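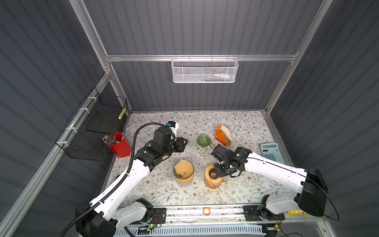 双腕セルの全景。ドリップ用の器具と紙フィルターの箱を同じ作業面に置いている。

双腕ロボットの貸し出しを検討している小さな店や工房に、最初に見てほしいのはコーヒーの味ではない。紙フィルターの扱いである。

Wanemachが貸し出している双腕キット「Galtent」を10日間使った。アーム二本、グリッパー、手先のカメラ、取り付け用のレール、それに作業を教えるためのソフトが一式になっている。ソフトには飲食向けの作業パッケージ「Espiritu」が付いていて、ドリップの準備はその中の見本作業にあたる。箱から紙フィルターを一枚取り、ドリッパーに入れる。人間なら湯を沸かしながら片手で済ませる工程だ。

私の結論を先に書くと、Galtentは借りる価値がある。ただし、今の売り方には賛成できない。資料の表紙には「抽出までおまかせ」とある。実際に店の人が時間を取られるのは抽出のはるか手前で、そこを資料はほとんど書いていない。

紙フィルターは機械にとって面倒な材料である。薄く、軽く、隣の一枚とぴったり重なっている。硬い部品なら置き場所と向きが決まれば毎回同じように掴めるが、紙は束の減り具合で高さも傾きも変わる。強く挟めばしわになり、弱ければ滑る。二枚一緒に出てきても、重さでは区別がつかない。しかも円錐形のフィルターには継ぎ目の厚い側と薄い側があり、どちらを挟むかで開き方が違ってくる。

この種のキットの評価記事では、積み木やペットボトルを動かした結果がよく載る。あれを見ても店で使えるかどうかは判断できない。積み木は何度落としても積み木のままだが、フィルターは一度折れ目がつけば別の形の物になる。評価に使うなら、こちらのほうがずっと参考になると思う。 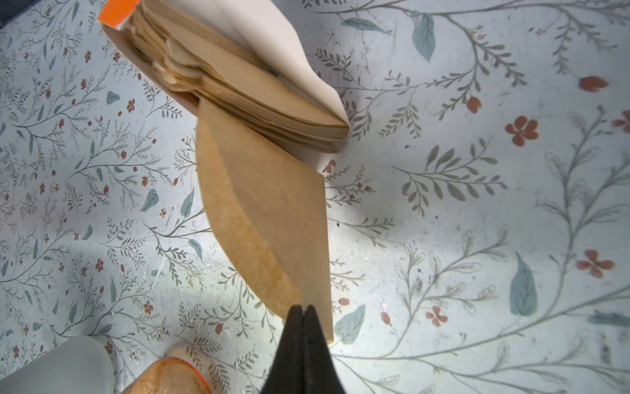

箱のそばでフィルター一枚の先端を挟むグリッパー。手先のカメラから。

Galtentの指は細く、先が丸い。広い面で押さえるのに比べると頼りなく思えたが、フィルターの尖った側をつまむにはこの形が合っていた。手先のカメラの画面を見ながら教えると、指と紙の位置関係がよく分かる。固定カメラだけで教えたときは箱の陰になるところが多く、やり直しが増えた。手先のカメラは別売りにしてほしくない。今は標準構成に入っているので、このまま続けてもらいたい。

教える作業は、説明書どおりに進めれば難しくない。最初の動作を登録するまでに20分かかった。機械に慣れていない人でも、半日あれば一通りできるだろう。問題はその先にある。登録した動作を少し違う条件で試すと、どこまで通じてどこから通じないのかが利用者には見えない。箱を少し傾ける、ドリッパーを種類の違うものに替える、照明を変える。店では毎日起きることばかりだ。Espirituの画面には「作業に失敗しました」と出るだけで、紙を掴み損ねたのか、位置を見失ったのか、途中で止めたのかの区別がない。録画を見返せば見当はつくが、開店前の忙しい時間にそれをやれと言うのは無理がある。

説明書は65ページあり、そのうち組み立てと配線の部分はよくできている。ケーブルの逃がし方やレールへの固定の順序は図が大きく、迷わなかった。一方、うまくいかないときの対処は最後にまとめて載っているだけで、内容も「再起動してください」「照明を確認してください」が大半を占める。配線の図にかけた手間の半分でも、こちらに回せなかったのだろうか。

料金についても書いておく。Galtentの貸出料は月9万円で、これに保守サービスの「Stallurance」を任意で付けられる。Stalluranceは部品の故障や交換を対象にしていて、作業の教え直しは対象外である。私はここが一番の難点だと考えている。借りている間にアームは一度も故障しなかった。手がかかったのは教え直しのほうだ。フィルターの銘柄を替えたら紙の厚みが違った、棚の位置を動かした、という理由で動作が合わなくなる。利用者が助けを必要とするのはそういう場面で、保守と名の付くサービスがそこに手を出さないのでは、加入する理由が弱い。

Wanemachの窓口に問い合わせたところ、教え直しは利用者側の作業にあたるという返事だった。契約書にもそう書いてある。間違ってはいないが、契約前の説明では触れられなかった。店を経営する人がこのキットを選ぶのは、作業を減らしたいからである。別の作業が増えるのなら、どのくらい増えるのかを先に示すのが筋だと思う。

もう一つ、二本の腕の使い方にも意見がある。見本の動作は右の腕と左の腕に仕事を振り分けてあるものの、待ち時間が長い。片方が箱に向かっている間、もう片方は止まっている。人間がフィルターを扱うときは、片手で束を押さえて片手で引き出し、両手で口を開く。双腕の利点はそこにあるはずで、片腕の作業を二つ並べるだけなら腕は一本でも足りる。箱を押さえる役を片腕に持たせたところ、束がずれにくくなった。見本にも最初からそうした動作を入れてほしい。

器具の置き方でも結果は変わる。ドリッパーを二つ隣り合わせにすると、片方に紙を入れる動作で、もう片方に指が近づく。間隔を広げれば楽になるが、店のカウンターにそれほどの余裕はない。狭いなら狭いなりの置き方をいくつか示してくれれば、借りる側はずいぶん助かる。今の資料にあるのは、広い台の中央に器具を一つだけ置いた図である。柄のある布を敷いた台や、文具と一緒の台で試した例もない。現場の台はたいてい片付いていないのだから、そういう条件での例こそ載せるべきだ。
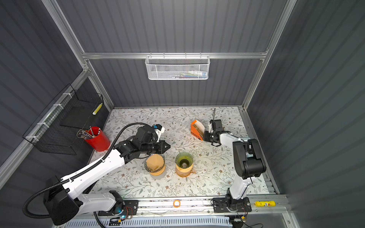
紙の一枚くらい人が入れればいい、機械には湯を注ぐほうだけ任せれば安く済む、という反論を受けた。湯を注ぐだけの装置なら昔からあり、値段も一桁違うのだから、双腕を借りてまで紙をつまませるのは道楽に近い、とも言われた。

コーヒーだけを考えるなら、その通りだと思う。一日中ドリップしかしない店には専用の装置を勧める。Galtentのようなキットに意味があるのは、細かい作業がいくつもあって、どれも専用機を買うほどの量がない職場である。焼き菓子の袋に乾燥剤を入れる、薄紙を敷く、ラベルを揃える。どれも薄い物や柔らかい物を一枚ずつ扱う仕事で、フィルターで苦労した点がそのまま当てはまる。紙をつまめない機械は、こうした職場ではほとんど役に立たない。だから私は湯のほうを後回しにして、紙を見ている。

値段の比較についても、貸出料だけを並べるのは公平でない。専用の装置は置けばその日から動く。Galtentは教える時間が要り、条件が変わればまた要る。その時間を人件費に入れたうえで、複数の作業に使い回せるかどうかを考えることになる。作業が一つなら専用機が勝つし、三つか四つあれば見方が変わってくる。Wanemachが資料に載せるべきなのは、この計算の仕方だろう。

改善してほしい点は、失敗の種類を画面に出すこと、教え直しの相談をStalluranceに含めること、見本の動作で二本の腕を一緒に使うことの三つである。最初の一つはソフトの更新で対応できそうに見えるし、二つ目は料金が上がっても構わない。教え直しの相談が付くなら、私は今より高い保守料でも払う。

これから借りる人には、契約の前に自分の店で使っているフィルターか、それに近い薄い材料を持ち込んで試させてもらうことを勧める。見本用の材料で動くところを見ても、判断の足しにはならない。持ち込みを断られたら、その月の契約は見送ったほうがいい。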